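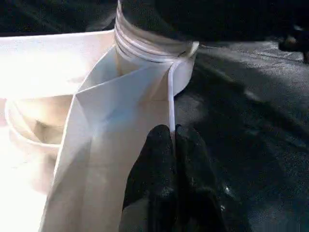
Student Work > Projects > Higher Education > Reports

How a College Throws Itself a Birthday Party: My Project on Founders Week at Brammont

Thursday, November 27, 2025
By a second-year student, Education and Society program

Why I picked this

I came to Brammont College knowing nothing about Founders Week except that classes stop at noon on the Wednesday and there's free soup. Then I got a campus job putting out chairs for it, and I ended up sitting in the back of a lecture hall listening to a talk on the history of the college laundry (a really good talk!), and I started wondering who all of this was for. So when our methods course asked for a small study of "an event in the life of an institution," I already had mine.

My question was pretty simple: what do students get out of a college anniversary program, and do they even know it's theirs to go to? I had a second question about alumni too, but I dropped it in week three when I saw how long the interviews were taking to type up.

What I did

I used three things. The first was a paper survey, handed out at the two dining hall entrances over lunch. We have 1564 students enrolled, and my plan was to get a survey to 1000 of them, which my instructor told me kindly was nuts. She was right. I printed a lot fewer than that and got a stack back that I could manage on my own, though it isn't a proper sample and I'm not going to pretend it is. People who eat lunch at noon are not everybody. The nursing students are across town on placement most days and I missed nearly all of them.

The second was interviews. I did 19 of them, mostly in the library study rooms, one in a parked car while it rained. I asked everyone the same opening question ("What do you think Founders Week is?") and then let it go where it went.

The third was the printed programs. The college archive has a run of them, and I read 26, which took two afternoons and a lot of sneezing. I made a spreadsheet with a row for each program and columns for lectures, meals, sports, prizes, music and "other." The "other" column filled up fast. One year had a tree planting, a blood drive and a chess match against the faculty all on the same morning.

What the old programs look like

The early ones are tiny, just a folded card. There's a chapel service, a lunch and a speech, and the students show up mainly as the choir. Later on the card turns into a booklet and you start to see student things with their own times and rooms: a debate, a poetry reading, an engineering show where people brought whatever they'd built. I loved those pages. The listing for the engineering show in one booklet runs longer than the listing for the main lecture.

After that the student items thin out again. The prizes stay, the lecture stays, and there's a donor dinner that wasn't there before. I can't tell from a program why something was cut, and I went around in circles on that for a while. The person on the archive desk suggested I look at the student paper for the same years, so I did that for a couple of them, and the complaints in the letters page are very familiar. The rooms are too small, nobody put up posters, the good stuff clashes with lab.

What people told me

The biggest thing in the surveys was that lots of students thought the evening events were invitation only. They aren't! Everything except the dinner is open. But the email announcing the week comes from the president's office with a crest on top and a line about "distinguished guests," and several people I interviewed told me they read as far as that line and closed it. One first-year said it looked like something you'd frame. Another said she went to the lecture by accident because she thought it was her sociology section, and stayed because she was too embarrassed to walk out, and then liked it.

People who had gone to something almost always went with someone or because of someone. A roommate was getting a prize, or a professor moved class there. The ones who went on their own were mostly in their last year.

I also asked about the symposium, which this year was on rural teacher training. Our college has an exchange with a teaching institute called Kırmızıgül, and a group of their students joined by video and talked about their first placements in village schools. Every single person I interviewed who had been to that session brought it up without me asking. They remembered specific stories from it. From the main lecture, people mostly remembered the hall being cold.

The Stundis thing

I need a section on this because it came up so much. Stundis is the app we use for booking rooms and signing up for events. All the Founders Week sessions were in there, but under "Institutional" and not under "Events," so if you searched the normal way you found a yoga class and a bike repair hour and that was it. I tried it myself on my phone and on a library computer and got the same result both times. I wrote to the help address in July when I was first planning this and got a nice reply saying the categories are set by each office. I haven't found out which office.

Ustum, the student union's own newsletter, did print the full schedule, but it came out on the Tuesday and the week starts on Monday.

What I'd do differently

I'd start with the nursing students and go to them. I'd write fewer survey questions (question 7 was basically two questions glued together and I had to throw it out). I'd record the interviews on something better than my phone, and I'd ask the staff who plan the week, because I only have the student side and it makes them sound careless when I don't think they are.

What I'd suggest to the college

Put the sessions under "Events" in Stundis. Send the schedule to Ustum a week earlier. Write on the email, near the top, that students can just walk in. Bring the student show back, even for one afternoon, in the old gym or wherever there's space. And keep the Kırmızıgül session, with more time for questions, as they had to cut it off with hands still up.

The spreadsheet and the blank survey are in the appendix folder with my coding notes, which are messy but all there.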